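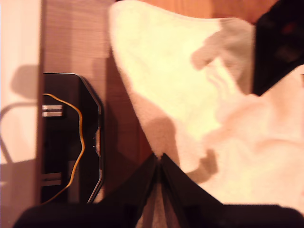
White terry towel, close up, at Najjar.

Towels and Linens: Gallery

Posted Aug 29, 2018

Najjar is the laundry room at the back of the Serkow guest house. All of the bath linen for the house goes through it, along with the table linen from the dining room and the kitchen cloths. This page collects notes on the things we wash and fold there, with an entry for each. Guests often ask what towels we use and how we keep them, and several people who run small places of their own have written with the same questions. The answers are in the entries below.

The gallery opens with a bath towel. The remaining entries are text only for now and will get their pictures as the new set is sorted.

Bath towels
White cotton terry, bought in one order from Sirnum in June. We ordered 300 and they came in flat bales tied with tape. All of them were washed twice before going into the rooms. New terry sheds a lot of lint in the first two loads, so wash it by itself and clean the filter after each one.

The close-up at the top shows the terry gathered in a narrow fold at the bottom and spreading out in loose creases on the right. White terry looks different depending on where you stand in the room. Under a warm lamp it goes yellow or cream, and in the shade of anything nearby it goes gray. Before putting a towel in the stain pile, carry it to the window and look again. Plenty of them go straight back on the shelf.

Bath towels are folded in thirds the long way, then in half, then in half again. The folded edge faces out on the shelf. We used to roll them, but the rolls took up more room and came undone in the cart.

Hand towels
Same maker and same white. These are folded in half the long way and then in thirds. They wear out sooner than the bath towels, mostly along the hem. A towel with a loose hem thread gets the thread clipped and goes back into use. A towel with an open hem goes in the mending basket.

Washcloths
Folded in quarters and stacked with the corner seam at the back left. Makeup is the usual problem. We rub a little dish soap into the mark, leave it for an hour, and wash on warm. Bleach is kept for the kitchen cloths.

Bath mats
A heavier weave than the towels, 700 grams to the square meter according to the label. They need a second spin and they take most of the afternoon to dry on the line. Do not put them in the dryer with anything else. Fold once and lay flat. A mat that has been folded twice will not sit flat on a tile floor.

Robes
We have nine, all in the same size. They are hung on wide hangers and the belts are threaded through both loops before they leave the laundry room. Loose belts used to turn up in every other load, wrapped around the towels. Now they are washed in a mesh bag with the washcloths.

Tablecloths
Plain cotton from Fledora. They are shaken outside first, then soaked in cold water if there is wine on them. Iron while damp, wrong side up, starting at the middle and working toward the hem. Long cloths are folded by two people. Short ones can be done alone on the table.

Napkins
Ironed flat and folded in quarters. Anything fancier is done in the dining room just before dinner. Candle wax comes off best after an hour in the freezer. Scrape with a spoon, then iron the spot between two sheets of brown paper.

Kitchen cloths
Kept apart from the bath linen at every step, including the basket. Hot wash, full spin, and out on the line if the weather allows. The striped ones are for glasses and the plain ones are for everything else. When a cloth gets too thin to be any use on dishes, it moves to the rag shelf.

The folding table
Everything that needs laying flat gets laid flat on this. The top is wiped with a barely damp cloth in the morning and dried right away. No wet linen is left sitting on it. It should be waxed twice a year and left overnight before anything white goes near it. The height is 36 inches, a little higher than a kitchen table, and it is much easier on the back.

The shelves
Bath towels are on the two middle shelves, hand towels and washcloths above them, mats at the bottom. Clean stock goes in on the left and is taken out on the right, so the same few towels are not used over and over. The overflow is in the hall closet, where there is room for about 300 pieces if the extra pillows are moved.

The rag shelf
Old towels are cut into squares and kept by the back door. We cut off the hems first, as the stitched edge can scratch paint. Squares with oil or polish on them are not washed with anything else.

Notes on this page
Care notes are for our own linen and our own machines, so check the label on yours. The towel entry was last changed when the Sirnum order came in. Entries for pillowcases and sheets will be added under the kitchen cloths.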